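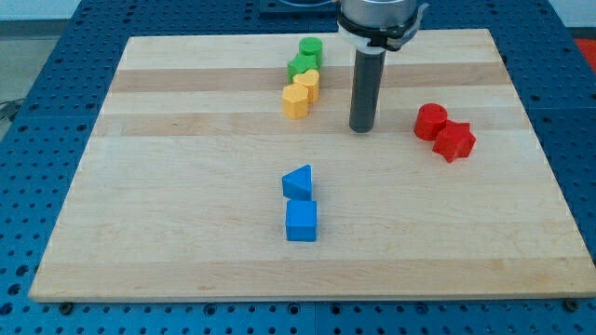

Color Sorting at the Prelar Open Workshop

We held the June open workshop on a Monday, from nine until the middle of the afternoon. The subject was sorting small objects by color and by shape, and the morning was spent mostly on blocks. This page has one of the sorted boards, plus notes on the block set for people who asked where to find things and how we lay them out.

Raíssa Brito put the page together. Corrections can go to her.

The board

Light maple strips, with bands of pale and slightly darker tan running across. The lip along the near edge is thick enough to get your fingers under when you carry it. We put it on the blue perforated table in the main room. Wipe the board with a dry cloth only.

Green

A cylinder and a hexagonal prism. People mix these two up more than any other pair when they sort by touch with their eyes closed. Start beginners with the cylinder.

Yellow

A heart and a pentagonal prism, in front of the greens. The heart is the piece that visitors pick up first, and it has gone home in a pocket twice. Please check pockets.

Red

A cylinder and a star, over on the right side. The star has pointed edges and is harder to stack on than the others. Dirceu Evangelista keeps a spare star in the top drawer of the Peng cabinet.

Blue

A triangular prism with a cube in front of it. The cube is the plainest block in the set, and we use it for explaining the rules at the start of each round.

How a round works

Tip the bag out on the board and spread the blocks so none are on top of each other. Group them by color first. Groups can touch or stand apart, and there is no fixed order for the colors. Once everyone at the table agrees, mix them again and group by shape. The two cylinders go together in the shape round even though one is green and one is red. That is the part younger visitors like to argue about.

A round takes 6 minutes with adults. With school groups, allow almost 40 for the whole activity, including the talk at the beginning.

Storage

The blocks live in the gray cloth bag marked 781, on the second shelf next to the Erkora puzzles. The board goes upright behind the door. Don't put it back on the radiator side of the room. The last board warped there over one winter and Adalberto Meireles had to plane it flat.

Borrowing

Members can borrow the set for seven days. Write your name in the book by the entrance and have Vanderleia Siqueira sign it when you bring the set back. If a block is missing, write down the color and the shape.

Next session

The next open workshop will cover sorting by size, with nesting cups and wooden rings. Doors open at nine again. Cristóvão Azevedo is taking names at the front desk.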